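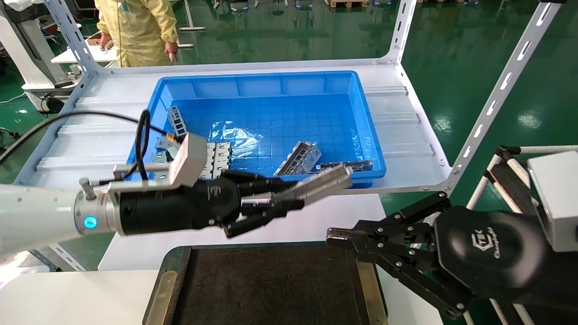
**Jonas Gasser**
글쎄요, 저는 아직 멀었다고 봅니다. 저희 공장도 작년 4월에 부품 분류 작업에 로봇을 한 대 넣었는데, 같은 품목만 올 때는 괜찮다가 품목이 섞이면 바로 느려졌습니다. 지금은 사람이 먼저 나눠 주고 로봇은 옮기기만 합니다.

**볼트너트**
글 올린 사람입니다. 제가 궁금한 게 그 부분이에요. 파란 통에 브래킷이 서로 기대거나 겹쳐 있을 때 하나만 골라 집는 것. 사람은 손끝으로 밀어 보고 집으면 그만인데, 기계는 금속이 조명을 반사하는 것만으로도 헷갈린다고 들었습니다.

**rekil_op**
Rekilach 라인에서 빈 피킹 담당합니다. 반사는 예전만큼 문제가 안 됩니다. 진짜 문제는 얇은 판이 통 벽에 붙어 누워 있을 때예요. 손가락이 들어갈 틈이 없습니다. 지난달 저희 기록입니다.

| 항목 | 횟수 |
|---|---|
| 집기 시도 | 3,977 |
| 재시도 | 369 |
| 사람이 개입 | 117 |

**Jonas Gasser**
개입이 117번이면 누군가는 계속 옆에 있어야 한다는 얘기 아닌가요? 그럼 인건비가 줄지 않습니다.

**rekil_op**
계속 옆에 있지는 않습니다. 한 사람이 다른 설비를 보다가 알람이 뜨면 옵니다. 야간에도 돌고요. 저는 공장 일은 이미 된다고 생각합니다. 품목이 정해져 있으면요.

**빨래는내가**
집안일은 어떤가요? Novix에서 하는 시연을 봤는데 수건 한 장 개는 데 50초 걸리더군요. 양말 짝 맞추기는 아예 안 보여 줬습니다.

**볼트너트**
수건은 모양이 계속 변하니까 브래킷보다 어려울 겁니다. 집마다 선반 높이도 다르고 바닥에 물건도 있고요.

**Jonas Gasser**
그건 동의합니다. 다만 공장도 생각만큼 정돈돼 있지 않습니다. 납품처가 바뀌면 통 크기부터 달라져요.

**mudgway77**
두 분 말이 다 맞는데 기준이 다른 것 같네요. 사람 속도가 기준이면 아직이고, 하루 물량만 채우면 된다고 보면 지금도 쓸 만합니다. 저희는 뒤쪽 기준으로 도입했고, 그리퍼 손가락 패드 교체 주기가 짧은 것 말고는 큰 불만 없습니다.

**볼트너트**
패드는 어떤 재질 쓰시나요? 판금 모서리에 금방 찢길 것 같은데요.

**mudgway77**
우레탄이요. 버를 제거한 부품이면 오래가고, 안 한 건 금방 갈아야 합니다. 규격은 내일 출근해서 확인하고 적어 드릴게요.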